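Household > Laundry and Linen > Outerwear > Down jackets: folding and storing

We use cookies to remember your reading preferences. By continuing to use this site you accept our cookie notice.

Folding and storing a quilted down jacket

Last revised 1/14/19

These notes cover hip-length down jackets with a stand-up collar and a snap or zip front. Longer coats are folded in the same way with one extra turn at the hem. Gilets skip the sleeve steps. Synthetic-filled jackets can be treated as down for everything except the drying times, which are shorter.

Before storing

Empty all pockets, including any inside pocket. Turn the pocket bags out and brush along the seams with a dry nailbrush. Grit left in a pocket seam wears through the lining over a season.

Check the collar and cuffs. These pick up skin oil and should be cleaned even if the rest of the jacket does not need a wash. Use a damp white cloth with a drop of mild liquid soap, work along the line of the stitching, and wipe again with plain water. Leave the jacket open on a wide hanger until the collar is dry right through. A thick collar holds water longer than the body panels do, and the surface will feel dry well before the filling is.

If the whole jacket needs washing, follow the sewn-in label. If the label has gone, use a cool delicate programme, a down wash and no fabric softener. Spin twice. Tumble on low with two clean tennis balls, stopping every 20 minutes to break up clumps by hand. Stop when no clumps can be felt in any baffle and the jacket has no smell of wet feather. The lower corners of the front panels and the underarm baffles are usually last.

Down that is stored damp will mat, and may go mouldy. If in doubt, hang the jacket for another day in a heated room.

Surface

Fold on a bed. A table is the better height, but most are too narrow for both sleeves at full stretch, and the weight of a hanging sleeve pulls the body round while you are working. A made bed with a plush or fleece cover holds slippery nylon well. A satin or smooth cotton cover does not. Shake the cover first, as pet hair and lint will cling to the shell.

If the bed is low, kneel. Folding a jacket takes a couple of minutes, but doing the whole family's outerwear in June takes most of a morning.

Folding

1. Lay the jacket on its back, front uppermost, collar away from you. Fasten the snaps from the top down. Starting from the bottom often leaves one over at the collar. Press each snap between finger and thumb from both sides and do not lean on it; a snap forced down into soft bedding can tear its backing.

2. Bring both sleeves out to the sides and pull gently at the cuffs until there are no twists at the shoulder. The quilting lines are a useful guide. If they spiral round the sleeve, it is twisted.

3. Smooth the body from the front placket outwards with the flat of the hand. Small puckers along the stitching are normal in quilted nylon and will not press out. Do not iron them.

4. Push air out slowly, working from the hem towards the collar. Use the forearm. Quick pressure can drive fine down through the needle holes.

5. Fold the left sleeve across the chest, then the right one over it. Keep both folds on the shoulder seam. On a broad jacket the cuffs will reach the opposite side and should be turned back.

6. Fold each side in by a third, following a vertical seam where there is one. Pocket seams are stiffer than the quilting and make a poor fold line, so fold to one side of them.

7. Fold from the hem up, in two turns, finishing just short of the collar. Leave the collar standing or lay it loosely over the bundle. It should not be creased flat.

The finished bundle will rise again within a few minutes. Do not sit on it, strap it or put a weight on top to correct this.

Containers

A breathable cotton bag is best for anything longer than a month. We have used the Prillis wardrobe bag in the large size, which takes one adult jacket or two children's. The Jonetti underbed box is rigid and stacks well, but the lid has to be left unclipped at one corner for air. The Đồng bamboo chest is ventilated and needs no adjustment, though the inside should be lined with an old pillowcase to prevent snagging.

Vacuum bags are suitable for moving house and for little else. Down compressed for a few weeks will recover with shaking and a short, low tumble. Down compressed from spring to autumn may not recover fully, and the loss shows first in the shoulders.

Put a cedar block or lavender sachet in a corner of the container, not against the shell. Cedar oil can mark pale nylon. Beige and cream jackets should also be kept away from newsprint, dark tissue paper and unwashed denim.

Labels

Write the contents and the month on a card and tie it to the handle. Adhesive labels come off cotton bags. The Pliler tie-on cards are sold in boxes of 200, and one box will see most households through many years.

Taking out of store

Unfold the jacket the day before it is needed. Hold it by the hem and shake hard, then by the shoulders and shake again. Work along any flat baffles with the fingertips, rolling the filling gently between them. Hang overnight on a padded hanger with the front undone.

Look over the stitching at the shoulders and pockets before the first wear. A quill coming through the shell should be pulled back from the inside, by pinching the lining behind it. Pulled outwards, it brings more down with it.

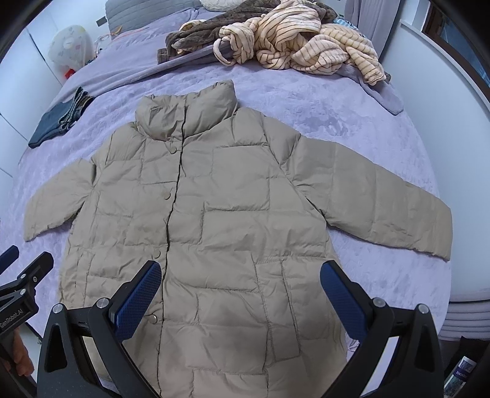

Small holes can be closed with a patch of self-adhesive nylon repair tape, cut with rounded corners and left overnight under a book. Do not stitch a hole in the shell, as every needle hole is another way out for the down. Go over the snaps at the same time. A loose one can be tightened by pressing the socket half very slightly with flat-nosed pliers, with a piece of cloth between the jaws and the metal or plastic.

Related pages
Washing feather pillows at home
Removing collar marks from pale nylon
Moth prevention in fitted wardrobes
Replacing a press stud
Storing blankets and plush bedspreads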